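Trolleo Opens Its Two-Armed Room Assistant to Trial Orders

Zokach has spent the past year preparing a domestic machine for people who manage furnished rooms. The result, Trolleo, is now offered on a monthly service plan to small hotels, supported housing providers and serviced flats. It is a two-armed robot intended for the lighter end of room work: picking up linen and clothing left on beds, moving small items to a basket, and tidying surfaces before the cleaning staff arrive.

The plan costs 500 pounds a month for one machine, with a setup charge of 3,000 pounds for each site. Maintenance visits and replacement finger parts are included. Insurance is not, and prospective customers should raise the matter with their own provider before signing. The minimum term is 60 days, after which either party may end the agreement at the close of any month.

What the service covers

Zokach divides the work into three tiers. The first is limited to collecting loose textiles. The second adds small objects such as bottles, remote controls and toiletries. The third, which includes folding and the straightening of bed covers, is still being prepared and is not part of the present offer. Customers who have asked for it have been told to expect news in December.

The company's decision to begin with textiles deserves some attention. Cloth is among the more difficult materials for a machine to handle. A cup keeps its shape from one moment to the next, whereas a shirt or a pillowcase lies differently every time it is put down. An early competitor, the Ferkik single-arm unit, avoided the problem by handling only rigid items, and several housing providers found that this left most of the daily work untouched.

Syafiqah Raju, who leads the service programme at Zokach, regards bedrooms as the proper test. "A bedroom gives us soft surfaces, low furniture and very little room to turn," she said. "If the machine can be useful beside a bed, the other rooms in a flat are a smaller matter."

Work at the bedside is carried out with multi-fingered hands in matt black. Each arm can be assigned its own part of a task, and the operator may restrict the machine to one arm where space is short.
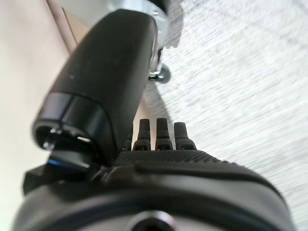
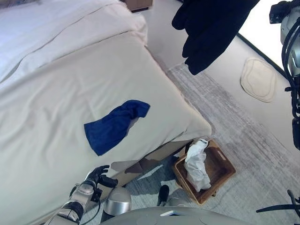
A black robotic hand at close range, and both hands at work in a bedroom, with a blue cloth on the bed and a woven basket on the floor.

The hands and their upkeep

The hands were developed with Popescu, a specialist workshop which also supplies the spare parts. Under the service plan, a technician inspects each hand after 300 hours of use. The technician checks the finger joints and fastenings, cleans the gripping surfaces and replaces anything that shows wear. Sites in regular use should allow half a day for the visit, during which the machine is out of service.

Between visits, staff are asked to wipe the hands with a dry cloth and to look over the cables on the arms. No tools are needed for these checks. A printed card is supplied with the machine, and a longer manual is available on request.

Staff training takes one morning. It covers starting and stopping the machine, marking the areas it may enter, and setting out the basket or other container in which items are to be placed. Zokach recommends that two members of staff attend from each site, so that cover is available during leave.

Points for prospective customers

The service is best suited to rooms with level floors and a clear path to at least one side of the bed. Loose rugs are permitted but must be noted during the site survey - the same applies to raised thresholds and trailing leads. Rooms should be unoccupied while the machine is working, and a trained member of staff must remain on the premises.

There are limits that buyers should weigh with care. Trolleo works more slowly than an experienced member of staff, and the company makes no claim to the contrary. Very fine fabrics are excluded from the service, as are items heavier than a bath towel. Providers with only a handful of rooms may find the monthly charge hard to justify, although Zokach will consider shared arrangements between neighbouring sites.

Applications for a site survey may be made directly to the company. Surveys are free of charge and are followed by a written report, which the customer may keep whether or not an order is placed.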